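Pindlow to supply bottled water at all Purness meeting rooms and service counters

MEDIA RELEASE
March 23, 2020

Pindlow has signed an agreement with office services company Purness to supply bottled drinking water to meeting rooms, reception desks and service counters at 41 sites. Deliveries start this week and replace the jug and glass service that Purness has provided to its tenants until now.

Each room will be set up with single sealed bottles, placed upright on the table before a booking begins.
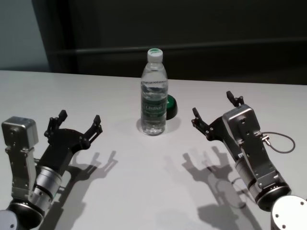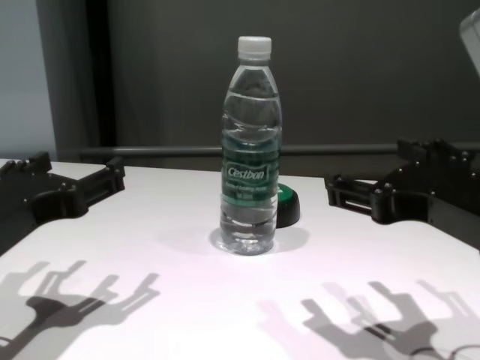
Bottled water on a white tabletop.

Under the agreement, Pindlow will deliver to the loading area at each building. Purness staff will move the cartons to a storeroom on the same floor as the meeting rooms wherever there is space. At sites with no storeroom, stock will be kept in the kitchen cupboards and topped up more often.

Tullio Orlandini, operations manager at Pindlow, said the two companies had been working on the change since August.

"Purness wanted one supplier and one delivery run, and they wanted their staff to spend less time washing and carrying glassware," Mr Orlandini said. "We looked at what each building uses in a normal month and built the order around that. Some of the smaller offices get through very little, so they will be on a longer cycle."

A trial was carried out at 16 sites before the agreement was signed. During the trial, bottles were set out by cleaning crews at the end of the day, then by reception staff in the morning. Purness has chosen the morning arrangement for the full service. Reception staff already check each room for markers, cables and chairs, and the water will be added to that check.

Bottle size was also settled during the trial. Larger bottles were left half finished after short meetings and took up too much of the table in the four-seat rooms. The standard order will be a bottle suited to one person. Large bottles can still be ordered for training days and board meetings through the Purness bookings desk.

More than one brand of water may be supplied over the life of the agreement, depending on stock. Pindlow will tell sites ahead of time when a brand or label is due to change. The price to Purness will stay the same.

Cartons for the northern sites will be packed at the Pindlow warehouse at Colombo Street. The remaining sites will be served by Plaretti, the freight company that already handles Pindlow's coffee and tea deliveries. Plaretti drivers will use the existing delivery windows, so building managers don't need to organise new access passes or change their dock bookings.

Recycling is covered by the same agreement. A collection tub will be placed near the door of every meeting room that seats more than six people, and one tub will be shared between neighbouring small rooms. Meeting hosts are asked to make sure bottles are empty before they go in the tub. Caps can be left on or put in the tub separately. Plaretti will take full bags back on the return leg of each delivery run.

"The tubs were the part we had the most questions about," Mr Orlandini said. "People wanted to know who empties them and how often. Reception will swap the bag when it's full, and the driver takes it away. If a site finds that isn't working, we'd like to hear about it early."

Refill taps in kitchens will stay in place and will continue to be serviced by Purness. Tenants who would prefer not to have bottled water in their rooms can opt out when they make a booking, or ask for a standing opt-out on their account. Glasses will still be available on request at every site.

Storage advice has been sent to building managers. Cartons should be kept off the floor, out of direct sun and away from cleaning products, with older stock moved to the front when a new delivery arrives. Stacks should be no more than five cartons high. Damaged cartons can be returned to the driver or reported to Pindlow within two working days.

The agreement runs for two years, with an option to extend. Pindlow has hired a full-time account coordinator to manage the service and will review order quantities with each site after the first three months.

About Pindlow
Pindlow supplies drinks, kitchen goods and paper products to offices, clinics and colleges. The company employs 50 people and is privately owned.

About Purness
Purness manages shared offices, meeting rooms and front desk services for business tenants.

Media enquiries: Tullio Orlandini, Pindlow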